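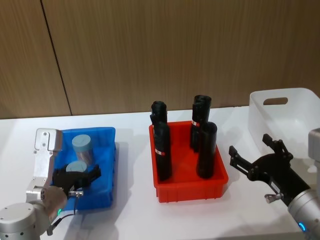

Share 58 Comments 5

Stop calling it a merger

The two biggest opposition parties in Mabula are going to share a ballot line and everybody in the capital is acting like a wedding got announced. It's a seat swap. Call it that and we can talk about whether it's any good.

I think it's bad, mostly. Not for the reasons the government papers are giving, which are silly (opportunism! in politics!). Bad because of what it does to the voter in a place like Vutitside, where I grew up and where I still vote, and where I now find out I won't be able to vote for the party I've voted for since I was old enough to.

The deal, for anyone who skipped it. Mabula's assembly has single-member districts, one round, most votes wins. The government party took a fat majority last time with well under half the vote. The opposition split the rest. So now the farmers' party and the city party have sat down and carved up the map, and in each district one of them stands aside. No joint platform. No joint leader. There's a two-page statement, I've read it twice, and the longest paragraph in it is on logos.

The arithmetic people love it. I get that. Add column B to column C and the total is bigger than column A in a whole lot of districts. In Vutitside East the government candidate won by 602 votes and the third-place candidate got 1,329. You don't need a calculator. Put those 1,329 on the runner-up and it's a landslide by our standards.

Except voters aren't a column.

Who were those 1,329? City party voters, in a farm district. Teachers, a lot of them, people who work at the hospital, the families who moved out when rents in Detness went crazy. They've spent years being told by the farmers' party that they are the problem. Newcomers. Soft. Remember the water rates fight? The leaflets that went round? I still have one in a drawer. And now these same people are supposed to walk into the school gym in December and put a mark beside the man who printed it.

Some will. Plenty will stay home. And a few, more than the strategists think, will vote for the government out of pure spite. I know two already.

It runs the other way too. Farmers' party voters in the Detness suburbs, and there are some, older folks mainly, are being handed a city party candidate who wants the fuel subsidy gone. He hasn't changed his mind. Nobody asked him to. He said on the radio that the pact "isn't about policy," and I nearly drove off the road. What is it about then?

Beating the government, is the answer. OK. I want them beaten as well. The roads contract alone should have finished them, and then the business with the regional hospitals, and then the way they changed the rules on postal ballots with a week's notice. I'm not neutral. But I've watched this town elect people on the strength of who they weren't, and it goes the same way every time. They get in, there's no plan, the first hard budget comes along and everybody remembers they can't stand each other.

Which is exactly what happened with the Culix pact. People have short memories so let me do it fast. Three parties, one map, big rally at the stadium, they won. Lasted one winter. Fell apart over pensions, which none of them had talked about before the election, becuase talking about it would've wrecked the deal. Then a snap vote and the government we've got now walked in and has been sitting there since. The lesson the opposition took from Culix seems to be "do it with two parties instead of three." Hm.

A pact with a program is a different animal and I'd support one. Wouldn't have to be long. Five things you both swear to pass, in order, with dates. What happens to the fuel subsidy. What happens to the water rates. Who is prime minister, and don't tell me that gets settled afterward, afterward is when it's worst. If they can't agree on that now, with everything to gain and the cameras on them, how's it going to go at two in the morning with a budget vote hanging?

The pro-pact side says I'm being precious. A friend told me over the phone that in a one-round system every vote is a compromise anyway so what's the difference if the parties do the compromising first. It's a fair point and I've been chewing on it. Here's where I end up. When I hold my nose and vote for my second choice, I did that. I looked at the list and made a decision and I can be annoyed at myself later. When my first choice gets taken off the list by a meeting in a hotel in Detness, somebody else did it. Feels different because it is different. The outcome might be identical. I don't care, or I care less than I'm supposed to.

And there's the local members. This bit has hardly been covered. The farmers' party picks candidates by a branch vote, it's in their rules, it was the thing they were proudest of. Under the pact 58 branches had their vote canceled. Some had already picked! They'd held the meeting, done the count, ordered signs. Now those candidates have been thanked for their time by email. In Vutitside the city branch is in the same spot from the other side, their woman has been knocking on doors since spring, good candidate, knows every street, and she's out. I asked at the branch office if she'd run as an independent and got a look.

I think a bunch of them will. Run as independents I mean. Why wouldn't you. You've got the signs. And if even half of them do, then the magic addition goes out the window, because now there's a column D with a grudge.

There's a thing about the TV debate too. As it stands the debate gives one podium to each party with seats in the assembly. So two podiums for the pact, one for the government. The government is complaining and for once I think they've got a case. Are you one team or two? You can't be one team on the ballot and two teams on air time. The pact's people say they're "partners with distinct identities." Fine, then answer distinctly. Let the moderator ask both of them the fuel question back to back. I would pay to watch that.

What about the other reform, the one that would make all of this pointless? Two rounds, or ranking the candidates, either would do. Both opposition parties were for ranked voting when they were losing separately. It was in both manifestos, I looked it up. It isn't in the two-page statement. Not a word. You'd think if you were going to agree on one single thing it would be the thing that means you never need to do this again. Unless you like doing this. Unless the map suits you once you've drawn it, each side with its safe patch and no rival from next door bothering it ever again. I'm getting cynical. It's late and I've got work at six.

So what do I want people to do. Not boycott, I hate boycotts, staying home has never scared a politician in this country. Go to the meetings. There'll be a joint town hall in every district, they've promised that at least, and both parties have to send someone. Ask the fuel question. Ask the water question. Ask who's going to be prime minister and don't sit down until there's a name. Make them fight it out in front of us now while we can still do something with the answer. Maybe they'd come up with an actual program just from being embarrassed into it. Stranger things have happend here.

If they do I'll vote for it. Even with the leaflet man on the ballot. I'll hate it, I'll take the leaflet with me in my coat pocket, but I'll do it. If they don't, then I really don't know, and I've never said that before with an election this close. My mother says she's voting for them regardless, she'd vote for a fence post over this government. My brother says he's done with the lot. That's one household at Sunday-style dinner and the pact has already got us going three ways, so I'd be a bit careful with the addition.

Nominations close at noon at the end of the month. The map can still be changed until then, technicaly. Write to your branch. Both of them, if you've got the stamps.

5 comments
Share 58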